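Paquette Center Plans Second Robotic Disassembly Cell

Brekstead, 25 Jun 2026

The Paquette Center for Equipment Recovery has set out its purchasing plan for a second robotic disassembly cell. The plan covers the arm, the gripper, the worktable and the fixtures needed to hold computers and their parts during teardown. Purchase requests will be issued in stages over the coming budget year.

The center receives retired desktop computers from public offices and schools in the Brekstead area. Most are still taken apart by hand at benches in the main hall. The existing robotic cell is used to develop procedures for desktop towers, which are laid on their side on a slatted metal table with the side panel off, so that the drive cage, power supply and motherboard can be reached from overhead.

In February, the center reviewed its first year of work with the cell. The review recorded 1056 hours of scheduled operation and 117 procedure changes. It recommended that a second cell be purchased before the first is assigned to regular production, so that development work can continue without interruption.

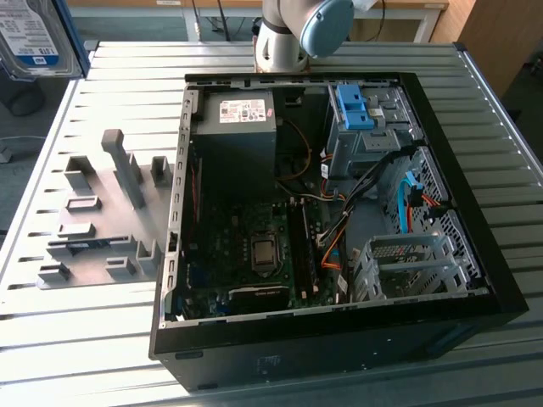
What the plan covers

The largest line in the plan is the robot arm and its controller, which account for 37 percent of the total request. The remainder is divided among the gripper, tables, fixtures, cabling, safety equipment, installation and staff training. Spare gripper fingers are listed separately as a recurring cost.

"Our first budget treated fixtures as a minor item, and we had to return for additional funds," said Colleen McIntyre, director of operations. "The arm is a single purchase. Fixtures must be revised whenever a different case design comes in, and the new plan gives them their own line."

Fixture plates for the current cell are 3D-printed on site. The center will continue this practice and has included a second printer and a yearly allowance for material. Drawings will be shared between the two cells, and both tables will use the same mounting pattern.

The request also calls for a gripper able to hold parts of very different sizes, from a complete drive to a narrow frame with a circuit board inside. Suppliers will be asked to demonstrate their equipment on units chosen by the center. Written specifications alone will not be accepted for this item.

Two integrators, Jevard and Tedix, have been invited to submit proposals. Each will receive the same set of sample computers and will be given 3 weeks to prepare a demonstration. Proposals must include the price of annual maintenance and state the expected delivery time for replacement parts.
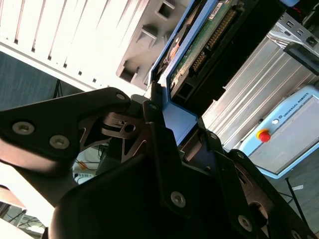 By Yvette Cormier
Office of Communications, Paquette Center

Funding for the arm and controller has been approved. The fixture and training lines remain subject to review by the finance office, which has asked for a comparison of leasing and purchase costs. A lease would lower spending in the first year but would restrict changes to the equipment, according to the planning document.

The second cell will occupy floor space next to the current one. Electrical work is to be completed before delivery, and the plan sets aside funds for additional outlets and covered cable runs. No changes to bench staffing are included in the request. Four technicians will be trained on both cells.

Departments that send computers to the center do not need to change how they prepare equipment for pickup. Questions about the purchasing schedule should be directed to the Office of Operations.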